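The first thing Ankit Kaushik does when I sit down is apologize for his coffee, and the second is open a log file. I had asked him for an easy way into his subject, which is the software that plans and controls two-armed cloth handling, and he figured the log was it. "Look at the timestamps," he says, pointing with a pen. "See the gap? That's where it went off to think."

The gap was 140 milliseconds. I said that sounded quick to me. He gave me a look my dentist gives me.

Kaushik writes the layer that sits between a learned policy and the motors. The project is called Isteo, and if you've been following this column you'll remember it from the spring, when it was mostly a repo full of half-finished branches and one very opinionated README. It has grown up a bit. The policy looks at images and puts out a short run of poses for both hands, and Isteo has to turn those into something smooth that two arms can follow without arguing with each other.

"People picture the network driving the arm," he told me. "The network is more like somebody in the passenger seat shouting directions. They're good directions! But they come in bursts, and they're always a little old by the time you hear them."

That staleness is what he's been chewing on since July. The policy predicts 20 steps at a time. By the time a fresh batch shows up, the arms have already moved through the first few, so you have to throw those away and stitch the remainder onto whatever the hands are doing right now. Stitch it badly and the hands twitch. On a rigid box a twitch costs you nothing much. On a sleeve, you've just let go of the cuff.

I asked how he does the stitching, and this is where the pen came out properly. The old version blended the two batches with a straight average over the overlap. It was simple and it looked lovely in the plots. The trouble is that two perfectly sensible plans can average out to a silly one. "Say the old plan goes over the collar and the new plan goes around it," he said. "Average those and you go through it."

So now Isteo compares the two plans first. If they agree closely enough, it blends. If they don't, it picks one and sticks with it until the next batch comes in. The agreement check itself is 23 lines of code, and he is very proud of that — he said the number twice and then showed me the lines. I am not much of a C++ reader but I can confirm that they fit on one screen.

I wondered how it decides which plan to keep. He laughed and said I'd found the bit he was hoping to skip. At the moment it favors the old one unless a gripper has just closed, in which case it trusts the new one. He doesn't love the rule. It came out of a long afternoon of replaying bad runs, and he'd like to see something learned in its place, but every learned version so far has been slower than the budget allows.

The other half of our talk was about time, and specifically about clocks. Two hands means two streams of images and two streams of poses, and if one stream lags the other by a hair, the policy learns a world where the left hand is always late. Kaushik spent weeks convinced that his controller was at fault. He retuned gains, he rewrote the filter, he blamed a cable. Then he wrote a little tool called Dekach that lines up every stream and draws the offsets as colored bars, and one bar was plainly longer than the other.

"I felt sick," he said, cheerfully. "All of that tuning, and it was a timestamp getting written when the frame arrived at the disk instead of when it was captured."

Dekach runs on every recording now before anyone is allowed to train on it. If the offset drifts past 12 milliseconds the recording gets kicked out, no appeal. I asked whether people grumble about that. They do, he said, and then they look at the bars and stop.
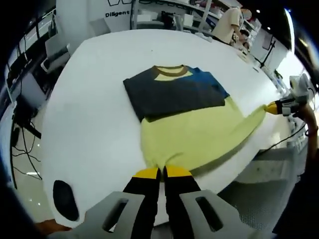 Issue 23

We got onto sweaters after that, which I'd been looking forward to. With one gripper on the bottom hem and another out at the cuff, you have two places where you know what the cloth is doing, and in between them you're guessing. Isteo doesn't try to model the stuff in between at all. It keeps a limit on how far apart the two hands may travel, works from that, and leaves the rest to the policy.

I pushed a little here. Surely some kind of cloth model would help? He used to think so, and there's a branch called Thygesen where he tried it, with a mesh and springs and everything. "It was beautiful and it was wrong," he said. "It would tell me the sleeve was flat with total confidence. I'd look over and the sleeve was under itself."

What he kept from that branch is the distance limit, plus a small routine that slows both hands down together when either one gets close to it. Before that, only the nearer hand slowed, and the other would carry on tugging. Slowing them as a pair took him an evening to write and fixed more bad folds than anything else he did this summer, he reckons.

Next up is a viewer, Verkska, which is meant to let you scrub through a run and see the plan the software had at each moment beside the one it dropped. I got a quick look. The fonts need work and it crashed when he dragged the slider backward, but I could follow what the hands had been planning to do, and I haven't been able to say that about many tools like it.

Before I packed up I asked what he'd tell somebody starting on this kind of code. He thought about it for long enough that I started putting my notebook away. "Log the plan you didn't use," he said. "I didn't, for ages, and I had to go back and rerun everything."

Then he went to fix the slider.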